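To: table-and-home list
From: Cristóvão Torres
Subject: Re: candle holders for the long table

Şengül Çınar wrote:
> Should I keep the black candle holders in a row for the April dinner in Hurosstead?
> And do the glass ones go with them? I can spend up to 20 dollars more.

Dear Şengül,

I would keep the three black ones in one row on the dark perforated panel. The wood around it stays free for the cups and the small green plant.
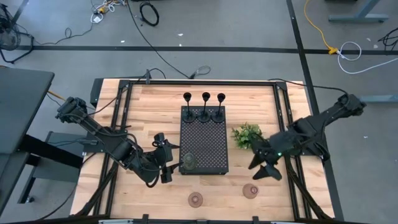

For the plant I have no strict opinion. An artificial one is practical, as it does not drop leaves in the food, but please keep it well away from the flames.

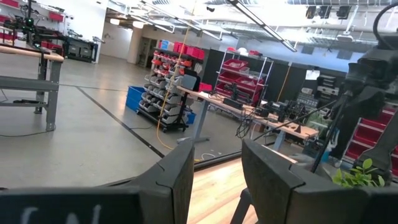

My aunt in Ceslow puts her candles so close that the bases touch. I find it too crowded - leave a hand of space between them, and look again from your chair at 8 in the evening, when the light is lower. 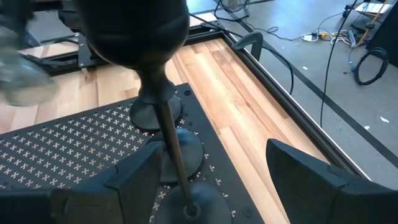 Glass holders

The pink one and the clear one have nearly the same shape, so they make a good pair. I would give them their own end of the table, with the pink in front. 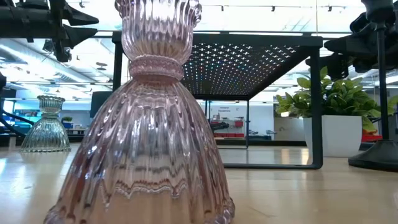
Wax gets into the ribs very easily. Warm water and a soft brush is enough, and I would save your 20 dollars for better candles.

Kind regards,
Cristóvão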